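Can I switch flight schools halfway through my private license without starting over?

Posted 14/06/2026 in Learning to Fly

Hi everyone, and thank you in advance, I know this is a long one! I've been training at a small school at Lonamley and have 39 hours in my logbook, including 5 solo. I love my instructor, but he's leaving for a regional job and the school has nobody lined up to take his students. There is a bigger outfit over at Postthorpe with a proper fleet, and they told me on the phone that I'd have to join their full course from lesson one. That can't be right, can it? I still have $481 sitting on account at Lonamley too, and I'd like to know if I should ask for it back before I say anything.

Clutlow

Oh, I feel for you, I went through the same thing and it is a miserable few weeks. Your hours are yours. They live in your logbook, signed by the instructor who flew with you, and they count toward the license wherever you finish. What a new school can do is ask you to fly with one of their people first, so they can see where you are, and that's fair enough. Mine took two flights and then we picked up at cross-countries.

What you want to ask Postthorpe is whether the course they mentioned is their fixed syllabus, with stage checks and so on. Some schools will only sell you that one. If so, ask if they also train students outside of it, and ask for the chief instructor, because the front desk often only knows the package price.

Before your instructor goes, sit down with him (bring coffee!) and get every line in the logbook signed, your solo endorsements copied, and a short note on what you've covered and what still needs work. I kept mine in a folder in the kitchen, of all places, and was forever taking it out while supper was on. 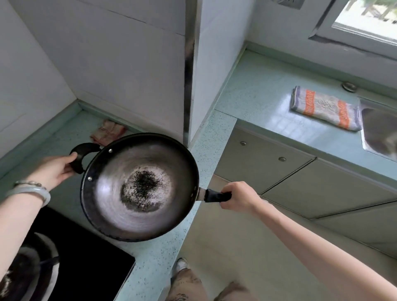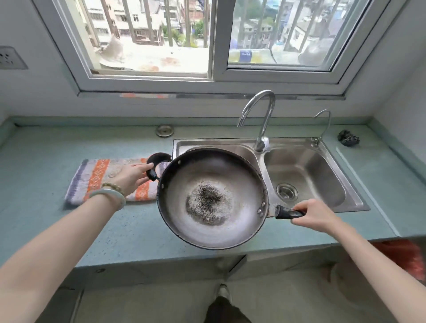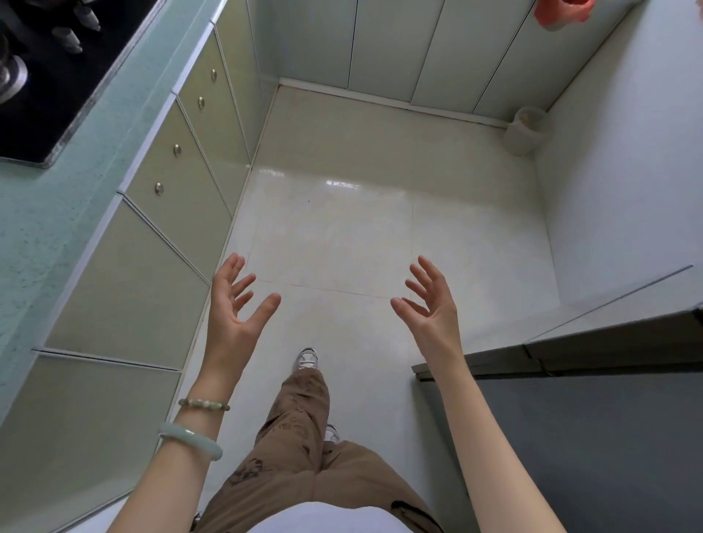 In a kitchen

As for the money, read whatever you signed when you opened the account. I asked politely in writing and had mine back within the month. It's a small field and you may want to rent from them again someday, so be nice about it.

Dzene

Agree with most of that. Don't stop flying while you sort it out though. I took a break in April of my training year, meant it to be short, and ended up finishing at 74 hours. Landings go first.

skyward_mom

just call a different school, there's always another one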